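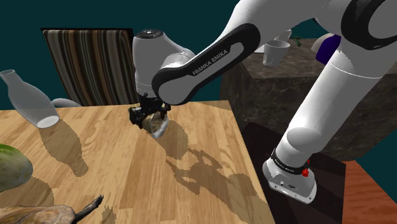 Figura 4.1. Objeto pequeño de superficie arrugada, sostenido justo por encima de una mesa de madera clara. Imagen generada por ordenador.

Capítulo 4
¿Cuánto pesa una encuesta?

Pocas cifras se repiten con tanta tranquilidad como las del reciclaje doméstico. Un ayuntamiento anuncia que el 89 % de los hogares separa sus residuos y el dato pasa de la nota de prensa al periódico, y de ahí a los manuales como este. Conviene desconfiar. ¿Quién preguntó? ¿Qué entendieron los vecinos por «separar»?

El estudio de Fladau, que usaremos en todo el capítulo, se apoya en 1.577 cuestionarios respondidos por teléfono. Nermin Taşdemir, su autora principal, admite en un apéndice que no se pesó ni una sola bolsa. Lo medido fue, por tanto, lo que la gente dice que hace. Hatice Baysal repitió después el trabajo en el barrio de Aksoy con básculas en los contenedores, y sus resultados se parecen bastante poco a los primeros.

Tampoco las básculas lo arreglan todo: un envase con restos de comida pesa más que uno limpio y quizá acabe en el vertedero.

En el apartado 4.2 compararemos ambos estudios. Antes de leerlo, anote qué porcentaje de su propia basura cree que separa y guarde el papel.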